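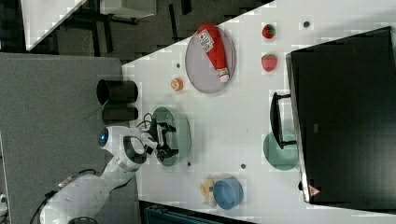 Theerawat Tanasarn has sold secondhand kitchen and dining furniture in Clollton for long enough to distrust the word "restored". I went to see him on a Friday, half expecting to be sold something. He spent most of the morning telling me what not to buy.

His complaint is with the new trade in "renewed" tables, and with Enico in particular, which takes in old tables, gives them a fresh top coat and sends them out again with a certificate. "A certificate of what?" he asked. "It says inspected. I rang them up and asked what they inspect. The man said the overall condition. I could do that from the bus."

I put it to him that he was hardly a neutral party. He agreed at once, then carried on. A renewed table costs £500 delivered. He showed me one that a customer had traded in, and turned it over on a blanket so I could see the joints. Two had been filled and painted. "It will stand up. I'm not saying it will fall down. I'm saying you have paid for paint."

His own prices are lower, mostly under £100 for a plain table, though he doesn't deliver beyond the ring road and he doesn't give refunds. When I said this might put people off, he shrugged. "They can sit at it in the shop. They can bring their own chair. One woman brought her lunch."

Enico says its tables last ten years. Tanasarn wants to know how a firm that has been going for less time than that can be so sure. I wanted to know too, and wrote to ask. The reply said the figure was "based on expected household use", and a second email asking what that meant has not been answered.

He is no kinder about the names people hunt for. A Saarinen label, he says, turns up on things that have no business wearing one, and he won't pay extra for a sticker. Nor is he sure about Sternbridge, the local auction rooms, where he bought a job lot of 57 chairs in July and is still finding out what is wrong with them. "Almost all of them wobble," he said. "I looked at the front row. That was my own fault."

So how should anyone buy a table? He told me to push it sideways from one end, look underneath with a torch, and smell the drawer if there is one. I asked what the drawer should smell of.

"Drawer," he said, and went to see to a customer.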